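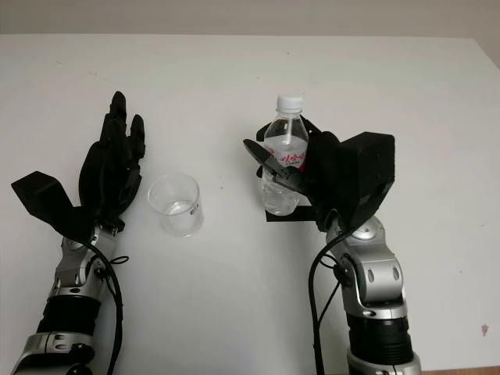 开放日上的机器人演示应当公布分母，这是我在八月参观Plinent实验室之后形成的看法。当天的展项是双臂倒水，控制系统名为Domik，讲解由项目工程师Shiuli Ranasinghe负责。任务定义很短：一只手握瓶，另一只手处理杯子，把瓶中的水转移到杯中。工位的布置同样简单，白色桌面，左右两条手臂，末端各装一只黑色多指手。右手握住水瓶中段，拇指斜压在瓶身前侧；左手张开，悬在杯子左边；透明塑料杯里只有少量水，瓶里的水则接近装满，瓶盖是白色螺旋盖，瓶底压着一小块深色矩形垫片。这些细节对观众来说是背景，对评价一个操作系统的人来说是试验条件，而试验条件在展板上一项也没有写。

先说垫片。瓶底放在固定的标记位置上，意味着初始位姿的不确定度可以很小，感知模块的负担随之下降。Ranasinghe在问答环节承认，展示版本中瓶子的初始位置允许偏差为20毫米，超出后由操作员复位。我认为这个数字完全可以接受，许多产线工装的定位精度要求比这严格得多。问题在于它是被问出来的。没有提问的观众会默认系统能在桌面任意位置找到瓶子，这一默认与实际能力之间的差距，最后由采购方承担。

再说透明物体。透明瓶、透明杯、清水，三者叠加，对依赖主动光的深度相机是比较差的工况：折射和镜面反射会造成深度缺失，杯壁与液面的边界也不稳定。Plinent选择这一组合，技术上有诚意，换成不透明的马克杯会容易许多。但瓶身中部有红白两色标签，正好提供了高对比度的纹理区。抓取点检测究竟依赖标签还是依赖瓶身轮廓，现场没有给出对照。我问过撕掉标签后的结果，得到的答复是“测过，下降不多”。下降多少，样本多大，没有下文。

关于手的构型，我的意见与同行不完全一致。有人认为倒水任务用平行夹爪即可，多指手属于过度设计。单就握瓶而言，这个判断成立。软质塑料瓶在夹持力集中时容易变形，开盖状态下瓶身受压，液面会上升甚至溢出；多指包络把力分散到较大的接触面积上，理论上有利。不过理论上的优势要靠力数据支撑，现场大屏只显示了关节角曲线，没有显示指尖力。关节角平滑只能说明轨迹规划没有明显问题，不能说明接触是稳定的。对一个以接触为核心的任务，展示关节角而不展示力，选择不当。

成功率方面，主持人口头给出的说法是内部测试253次，“绝大多数成功”。“绝大多数”不是工程量。我在会后向Ranasinghe索要判据，她的回答比主持人严谨：洒出量以桌面称重垫读数为准，超过阈值即判失败，人工介入一次也判失败。按照这一判据，我在展位旁边记录了22次连续运行，其中14次无人工介入完成。样本小，且我没有称重设备，洒漏只能目测，所以这组数字不宜与内部测试直接比较。它的用途有限，仅说明在展会光照和连续运行条件下，介入并不罕见。失败集中在抓取阶段，多指闭合后瓶身有轻微转动，系统随即停止并请求复位。主动停止是正确的行为，我对此给予正面评价。

有一种反对意见值得认真回答：开放日面向公众，参观者里有中小学生，公布判据和失败次数没有意义，还会降低观感。我不同意。Gratisik在同一栋楼里展出分拣单元，展位上装了一块计数屏，左列为尝试次数，右列为介入次数，实时更新。孩子们看得懂，而且围在屏前的时间比围在机械臂前的还长。分母不需要专业背景就能理解。所谓降低观感，多半是参展方的顾虑。

另一种意见来自集成商Saha的一位现场工程师。他认为演示与验收是两件事，演示看可能性，验收看合同，不必混为一谈。这个区分在流程上是清楚的，在实践中往往失效。采购的立项报告通常写于演示之后、测试之前，报告里的预期节拍、人员配置和投资回收期，依据就是演示时的印象。等到验收条款起草，预期已经固化，双方开始围绕“演示时可以”这句话争论。这类会议我参加过不少，双方手里都没有演示当天的记录。

因此我的建议限于几项可以立即执行的内容。展板上写明初始条件，包括物体位置容差、物体是否固定型号、光照是否受控。写明失败判据以及介入如何计入。设置计数屏，从开门起累计，中途不清零；如需更换软件版本，标注切换时刻。涉及接触的任务，至少显示一路力信号。以上各项不要求披露算法，也不要求披露源数据，成本主要是一块显示器和一名愿意按下计数键的工作人员。

Plinent的系统本身，我的评价是中等偏上。双臂协调的时序合理，停止逻辑保守，透明物体的选题有难度。节拍偏慢，单次循环约20秒的目标在现场没有稳定达到，抓取后的瓶身转动需要解决，可能的方向是提高指尖摩擦系数，或在闭合末段加入滑移检测后的力补偿。Ranasinghe表示下一版会调整指尖材料，时间未定。届时如果仍以开放日的形式展示，我会带上称重垫，并希望展位上已经有一块。

最后更新：2026年9月30日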